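I love cards, so today I want to tell you why shuffling works. A regular deck has four suits: hearts, diamonds, clubs, and spades. Each suit has 13 cards.

## What does a shuffle do?

It mixes up the order so you can't guess what's coming next. One quick shuffle leaves lots of cards next to their old neighbors — sneaky, right? 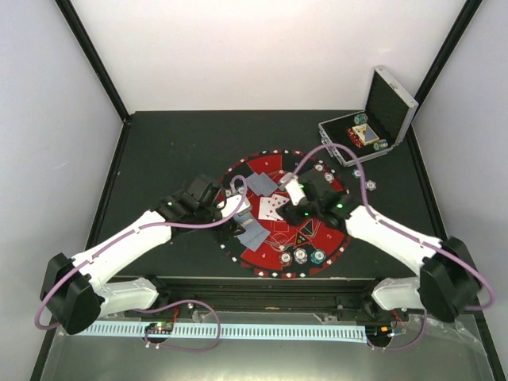
So keep going! I do a riffle, where you split the deck and let the two halves flutter together. My record is 20 in a row before my thumbs got tired.
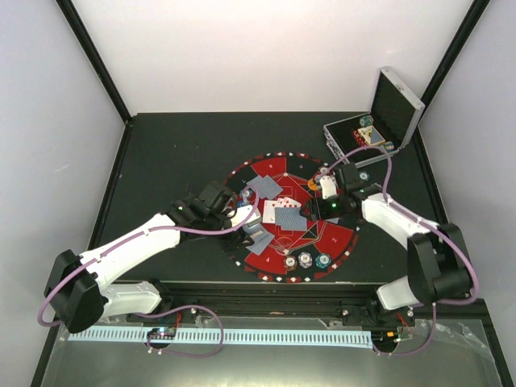

Hui-mei Pan wrote to me that she spreads the cards face down and swirls them with both hands. Great idea, and it's perfect for small fingers!
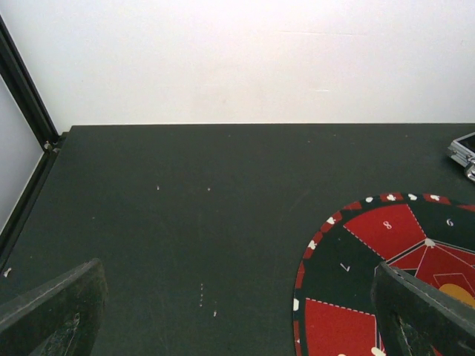

## Try it yourself

1. Put all the hearts on top, in order.
2. Shuffle 3 times.
3. Look through the deck. Are any hearts still side by side? Shuffle again and check!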